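BUSDALE, 2021-06-14 — Stindero has released version 4 of Plukov, its perception and planning toolkit for manipulation in commercial kitchens. The release adds a contact-state estimator that labels grasp, press and release phases in head-mounted video, and a planner that accepts those labels as constraints.

The estimator was trained on 2184 annotated sequences of container handling. A further 194 were held back for evaluation. Transparent walls and reflective steel remain the hardest combination for depth estimation, so the new module weights hand pose and lid-edge colour ahead of depth.

"Closing a lid is a force problem that the camera only partly observes," said Xiaoyan Qin, perception lead at Stindero. "The planner now carries that uncertainty forward." 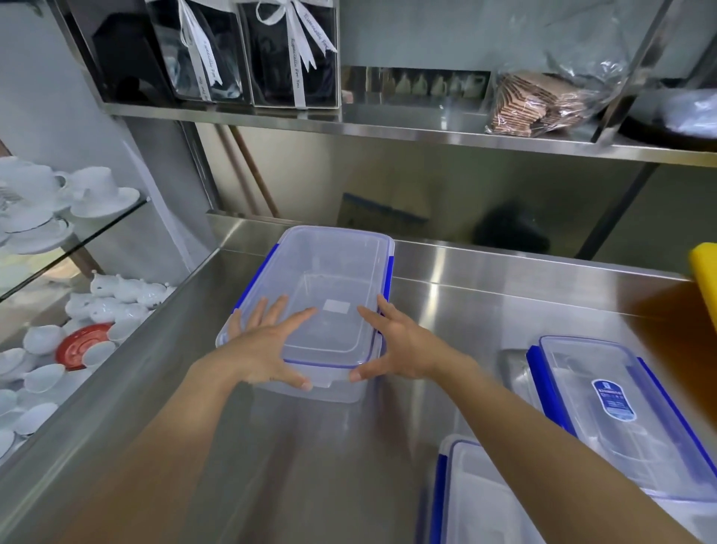 Does Plukov 4 require new hardware?

Existing Plukov licences run on the same controllers, with a configuration update to the planning node.

Media contact: Prys Cadwaladr, Stindero, Busdale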